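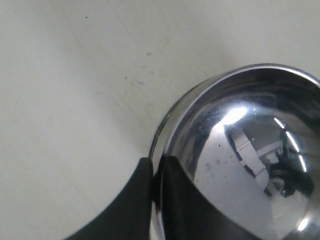

Skornatier, our new suite for jazz sextet, now has five finished movements, and the group has played all of them in front of people. When we wrote our application the music was a title and a page of chords, so this feels like a great deal of ground to have covered since October! The opening movement has changed the most. It used to start with a busy piano figure, and now it starts with almost nothing. A pale tabletop with a loose cluster of faint dark dots and a lot of clean space on every side is a pretty good likeness of the first page of the score as it stands today. The bass player comes in on the third line, and by then the room has usually gone quiet.

Progress report, Cerkavano Jazz Collective
Prepared for the Plollstead Music Fund
1 February 2026

Writing and rehearsal

The grant paid for rehearsal time, and that has made all the difference. In past years we would meet before a gig, run the hard corners and hope. With Skornatier the six players have been able to live with a movement before performing it, try it at silly tempos, hand the melody to a different horn and then go home and think it over. The second movement got its slow middle section that way. It came out of a warm-up on two chords that went on far longer than planned, and the piano part is still very close to what was played that night.

The fourth movement has been the stubborn one. The meter changes every few bars and for a long time it sounded like people counting. We took out the written drum part, left only the cues, and it loosened up right away. The trumpet and tenor lines have been rewritten to breathe in the same places. There is still an awkward page turn for the bass, which we plan to fix when the parts are printed properly.

One movement is left to write. It will be short, and it is meant to bring back the quiet music from the opening with the full group playing.

Performances

We gave two preview concerts at the Mussa, the old assembly room by the river, with a total audience of 627. That is more than we have ever drawn in Plollstead for a program of all new music, and the second night was the fuller of the two. Tickets were pay-what-you-can, as agreed. Plenty of people stayed behind to talk, and several told us it was their first jazz concert.

We learned a few practical things as well. The room is lively, lovely for the horns and harder on the bass, so for the spring concert we would like to move the group forward off the stage and onto the floor. We also talked too much between movements on the first night. On the second we let the music run straight through and it was a much better evening.

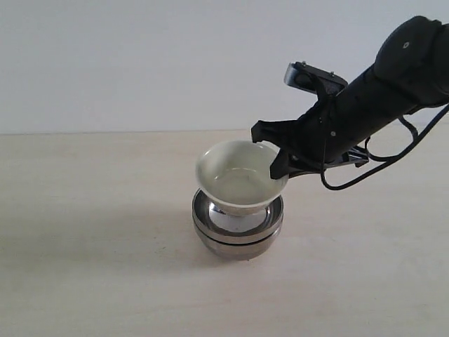
A robotic arm reaching toward a white ceramic bowl set on two stacked steel bowls.

Open workshops

The listening and improvising workshops are running and are a real joy. Anyone in town can come, with or without an instrument. We start with a simple riff from the third movement, learned by ear, and build a piece on it together. The adult beginners have turned out to be braver soloists than the teenagers - the teenagers would say they have better taste. A few who came to the first session with a clarinet they hadn't opened in years are now asking for scales to take home.

Attendance dips when the weather is bad, and the later start time did not suit families. We have moved the start earlier for the rest of the season. We would also like to borrow a second keyboard, as the wait for a turn is long.

Budget

Spending is in line with the plan you approved. Rehearsal fees and room rental are as forecast. Printing has cost less than expected so far because we held back the final parts, and we would like your permission to move what is left from that line toward recording. Piano tuning came in higher, with an extra visit needed before the second preview.

What comes next

The final movement should be in the players' hands well before the spring concert. After that we go back to the Mussa to record the whole suite live in the room, with an invited audience made up mostly of workshop regulars. A few of them will play on the encore, which uses the same riff they learned at the start. Rough recordings from both previews are ready and we would be delighted to send them - the third movement from the second night is the one to play first.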